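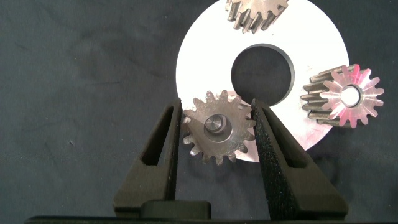
深灰色布面上的金属圆环与齿轮

五月
记录人：Chepkoech Waweru（Plaltesura 流星电波观测站）

工单标题：白天回波计数暴涨，夜间正常
设备：Keane 接收机，三单元八木天线，检测软件 Prurnetel
状态：已解决，留一个小尾巴

【问题描述】

Neema Were 提交：
站里的流星回波计数从上个星期开始不对劲。平常白天能记到 80 个左右就算热闹了，现在一个白天冲到 800 个！夜里的数字跟以前差不多。正好赶上宝瓶座η流星雨，我一开始高兴坏了，差点直接把数据发到群里。后来翻了翻前几年的记录，流星雨再好也没有这样的，而且辐射点下午早就落下去了，曲线还高高地挂着。麻烦帮忙看一下，是软件误判，还是接收机出了毛病？

补充：软件没有升级过，阈值没人动过，天线也没人爬上去碰过（至少没人承认）。

【第一次回复，Chepkoech】

收到，这个问题太有意思了！先别删数据，原始频谱文件全部留着，哪怕硬盘快满了也留着。

给不熟悉的同事说一句背景：我们收的是地平线以下一个远处电台的载波，平时直达信号过不来，流星在高空拉出一道电离尾迹，把电波反射下来，接收机里就会“叮”地响一下。短的不到一秒，长的能拖好几秒。白天和阴天照样能收，我就是因为这个入坑的。麻烦的地方也在这里，软件只看能量有没有超过门限，凡是又短又强的东西，它都愿意当成流星。

请先做三件事：
一、从白天和夜里各截一段瀑布图，时间轴拉开，至少能看清单个回波。
二、把检测列表导出来，要带起始时刻和持续时间，不要只给小时总数。
三、看一下电脑时钟有没有对准世界时。上回有人改了时区，结果“清晨高峰”跑到了傍晚，我们研究了两天。

【Neema 回复】

时钟没问题，校时服务一直在跑，偏差很小。

列表导出来了。夜里的持续时间有长有短，很散。白天的几乎全是同一个长度，特别整齐，看着有点瘆人。瀑布图上，夜里的回波是在载波频率附近的一小段亮线，白天多出来的那些是横贯整个带宽的亮条，从左边一直到右边。

【Chepkoech 的分析】

太好了，这张瀑布图把一半的工作都做完了！

真正的流星回波来自那个电台的载波，频率应该老老实实待在载波旁边，最多因为尾迹被高空风吹着走，有一点多普勒漂移，头部回波会拉出一条很陡的斜线。横贯整个带宽的亮条是宽带脉冲，一般是本地的干扰：电火花、开关电源、坏掉的路灯、电围栏，候选名单长得很。

我把列表里相邻两次触发的时间差做了直方图，夜里没有任何规律，白天在 21 秒的位置竖着一根大尖峰！后面在它的整倍数上还有几根矮一些的，说明有些脉冲强度不够，没过门限，漏掉了。流星可不会看表。

所以初步结论是：接收机附近有个东西，只在白天工作，每隔 21 秒放一次脉冲。

【排查过程】

1. 拔掉天线，接上假负载。
脉冲没有了，底噪平平的。说明干扰是从天线口进来的，接收机本身和 USB 线可以先排除。Marcelle Mallet 本来已经准备把 Keane 寄回去检修，包装盒都找出来了，幸好没寄。

2. 接回天线，逐个关掉机房里的设备。
显示器关了，脉冲还在。路由器关了，还在。空调关了，还在（人倒是热得够呛）。最后电脑改用电池供电，整间屋子只剩接收机和这台笔记本，还在，强度一点没变。

3. 转动天线。
三单元八木的方向性不算尖，但足够用了。朝电台方向时脉冲中等，往东南转，越来越强，转到正对着工具房那边最强。再转过去又弱下来。我来回转了几遍，每次都指着同一个方向。

4. 拿手持收音机去找。
Godfrey Nyamweya 带着一台便携收音机绕场地走了一圈，调到没有电台的频点，竖着耳朵听“咔”的一声。他从大门一路走到工具房，声音越来越响，到后墙边上响得不用贴耳朵。后墙上挂着上个月新装的太阳能控制器，给气象仪和场地灯充电用。

5. 验证。
中午阳光最好的时候，Godfrey 用厚毯子把太阳能板盖住，我在机房盯着瀑布图。盖上以后，脉冲没了。掀开，过了一小会儿又回来了。再盖，再没。我在对讲机里喊得嗓子都哑了，这是我今年最开心的一次“什么都没看见”。

6. 查说明书。
控制器会定期扫一遍板子的电压，寻找最大功率点，间隔可以设置，现在的设置正好就是 21 秒。晚上没有阳光，它不扫描，于是夜间数据干干净净。全部对上了！

【处理措施】

控制器到板子之间的那段线很长，松松垮垮地沿着屋檐走，等于给脉冲配了一根发射天线。我们做了下面这些改动：

把正负两根线绞在一起，多余的长度剪掉，重新固定。这一步效果最明显，大部分脉冲直接掉到门限以下。

控制器的输入和输出两侧都加了铁氧体磁环，线在环里多绕了几匝。选磁环要看材料适用的频率，抽屉里随手摸到的那种不一定管用，第一批我就拿错了，装上去以后毫无变化。

天线馈线靠近馈电点的地方也加了扼流，防止外皮把干扰带进来。

Prurnetel 里打开宽带脉冲剔除：如果同一时刻载波两侧的空白频段也一起抬高，这次触发就标为干扰，不计入总数。这个选项默认是关的，建议各站都打开看看。提醒一句，附近有雷电时它也会标出一大堆，属于正常现象。

【改动后的结果】

星期日跑了一整天。白天计数回到了平时的水平，时间差直方图上的尖峰没有了，清晨那段反倒漂亮地鼓起一个包，这才是宝瓶座η该有的样子。哈雷彗星留下的碎屑，在我们头顶上烧掉，然后在一个机房的音箱里叮叮当当，我听了这么多年还是会起鸡皮疙瘩。

Neema 从里面挑了几个长回波听，最长的那个像有人慢慢吹口哨，后半段还忽强忽弱地抖。那是尾迹被风扭弯以后，几个反射点的信号互相叠加造成的，很值得存下来做讲座素材。

【旧数据怎么办】

Nayeli Pacheco 问，受影响的那几天是不是只能作废。不用！因为原始频谱都在，打开剔除选项重新跑一遍检测就行。我先拿其中一段试了试，人工核对了 200 条触发记录，软件标成干扰的里面有一条我认为是真流星，刚好跟脉冲撞在同一时刻，只能忍痛割爱。其余的判断我都同意。

重跑以后的文件请另存，文件名后面加上“重算”，原来的检测列表不要覆盖。提交月报时，在备注栏写明哪几天用的是重算结果，再写一句太阳能控制器的事，将来有人翻到这段数据就不会像我们一样瞎猜。

【Marcelle 追问】

控制器的扫描间隔能不能直接调长？或者白天干脆关掉？

【Chepkoech 回复】

可以调长，我试过，脉冲确实少了，但云多的时候充电效率会变差，气象仪那边不太愿意。关掉就更不行了，气象仪断电我们连云量都没得参考。现在线理好了，我觉得没必要再动它。

Cludusdale 那边的站也买了同一款控制器，还没装。我已经把布线的办法发过去了，请他们装之前先录一天频谱，装好以后再录一天，前后对照着看，有变化一眼就能看出来。

【遗留事项】

阴天转晴的时候，偶尔还有零星一两个脉冲超过门限，都被软件正确标记，不影响计数。我怀疑是场地灯那一路的线还没绞，Godfrey 说等他下次上梯子换灯时一起处理。

另外，Neema 想在软件里加一个每日自动画时间差直方图的小脚本，我举双手赞成！脚本写好以后请另开工单，把样图附上，我来测试。

本工单关闭。灯线处理完以后，在下面补一行即可，不用重新打开。

补：灯线已绞好，磁环也加了一只，转晴时没有再看到脉冲。Godfrey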